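**Hand-held gripper: fingers rubbing together on close, which side do I adjust?**

---

**Drikus** wrote:

I look after a hand-held gripper of the two-finger sort, black body, yellow fingers, curved slotted arms either side. It goes out to people's homes and comes back to me when something feels wrong. This one came back with a note saying "stiff near shut". With the trigger squeezed slowly it runs freely until the last bit of travel, then drags, then closes with a click.

Done so far:

- wiped the fingers and the slots with a dry cloth
- checked the screws in the face of the body, all snug
- swapped the left finger for a spare, no change
- opened and shut it 42 times with nothing in it, and it dragged on 31 of them

I haven't opened the body yet and would prefer to avoid it if the answer is in the fingers. Has anybody had this?

---

**gill_bench2** wrote:

Can you put up a view from the unit's own camera? You see the inner edges of the fingers better from there than from the front. Need to see how they sit at the base.

---

**Drikus** wrote:

Pulled one from the last recording before it came back. The fingers are nearly together in it, so it should show what you're after. Label and code are in view as well if you want to match it to a batch.
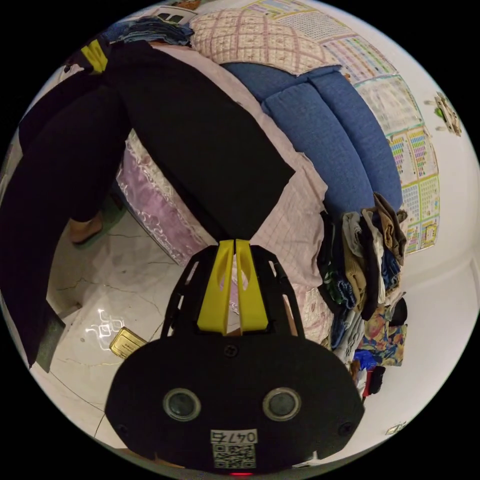
*Unit 047, fingers almost shut, seen from behind. Red light on at the bottom rim.*

The screw I'd start with is the one near the top centre, just under the fingers. On my other units that one holds the finger carrier down. I'm less sure about the ones out at the far left and right edges. I have always left those alone.

---

**gill_bench2** wrote:

Thanks. I wouldn't condemn anything from that view. The inner edges run side by side and I can't see one finger riding over the other. With a lens that bends things that much I wouldn't try to judge parallel either.

Swapping the left finger and getting no change is useful. Try the right one next. If it still drags with two known good fingers, it's the carrier.

---

**Verent** wrote:

Disagree with going straight to the carrier. I had two do this and both were the side arms. They get knocked when someone puts the thing down on its side, the arm comes in a hair, and the finger touches it near the end of travel. Take both fingers off and squeeze the trigger. If the drag has gone, look at the arms before you undo anything in the body.

Also, leave the two outer screws where they are. On ours they set the cover, and if you nip one up harder than the other the cover twists and you get a new fault on top of the old one.

---

**gill_bench2** wrote:

If it was an arm it would mark the outside of the finger. Drikus, any shiny patch on the outer edges?

---

**Drikus** wrote:

Nothing on the outside of either. There is a dull line on the inner edge of the right one, down low where it flares out into the body. I'd taken it for dirt.

---

**Verent** wrote:

Fair enough, that isn't an arm.

---

**Gebhard Lüthi** wrote:

A dull line low on the inner edge is the flare touching its neighbour before the tips meet. We see it on printed fingers when the base has not been cleaned up properly. My order would be:

1. Power off. Wait for the red light to go out before you put a driver near it.
2. Take off both fingers and mark them left and right on the back.
3. Lay each one flat on glass and see if it rocks.
4. If it doesn't rock, take the flare down with fine paper on a flat block. Three or four strokes, then try it. Don't go by eye.
5. Refit, close slowly, and look for light between the tips.

Do not touch the grey sensor windows while you are handling the body. Dust from sanding gets round the raised rings and is a pain to get out. I put masking tape over both before I start.

---

**gill_bench2** wrote:

I'd fit a new right finger and bin the old one. By the time you've sanded, tried it, sanded again and recalibrated, you've spent longer than the part is worth.

---

**Gebhard Lüthi** wrote:

You have to recalibrate after a new finger too, so nothing is saved there. And if the new one is from the same print batch it will have the same lump.

---

**gill_bench2** wrote:

Depends on the batch. Ours from Datley come clean.

---

**Drikus** wrote:

Right finger off. It rocks very slightly on glass. The spare from the same bag rocks too, so that's one to Gebhard. I sanded the original, six strokes in the end, and taped the windows first.

Closes without the drag now. 42 closes again so it's like for like, and no catches. The click at the end is still there but softer.

Closed reading after recalibrating is 681. I didn't write down what it was before, which was daft.

---

**Verent** wrote:

Write it on a bit of tape inside the case lid. Saves hunting for it. And don't stick it over the QR code, somebody did that to one of ours and it wouldn't scan in.

The click is probably the trigger stop. Mine all do it.

---

**Drikus** wrote:

Tape is in the lid. I'll go through the rest of that bag of fingers on the glass tomorrow and post how many rock.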